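6th August -- knife drawer day

Finally got to the cutting tools this morning, two hours before anyone else wanted the bench (bliss!). The foam board for the Gadell mockup has been coming out with ragged edges since April, and Davoud keeps blaming the board. I blame us -- we snap off a segment maybe once a month and then grumble. So the rule from today is a fresh edge every 40 cuts, and yes, I know you'll all lose track, just snap when it starts to drag.

I like these red ones a lot more than the skinny things we used to buy. The rubber on the handle makes a real difference when you're leaning on a steel rule for half an afternoon, and the sawtooth track gives the slider something to bite on. 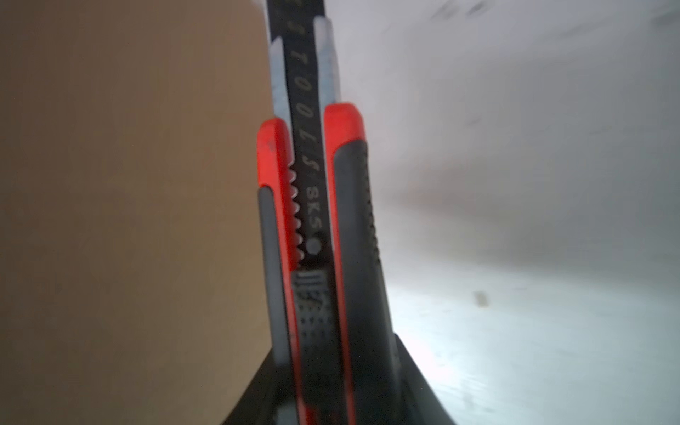
*Red snap-off knives, blades up. Black strip between them marked SK5.*

Tried a few cuts on Numitz offcuts afterward, 30 mm thick, three light passes each. Lovely clean wall on the first two, a bit of a lean on the third, but that was my wrist and I was rushing. Shahab wants to try one long pass with the blade way out -- please don't, or at least do it away from me!

Still to do: find the lid for the spent-blade tin, order more cutting mats, ask Wutville if they'll take the old board back.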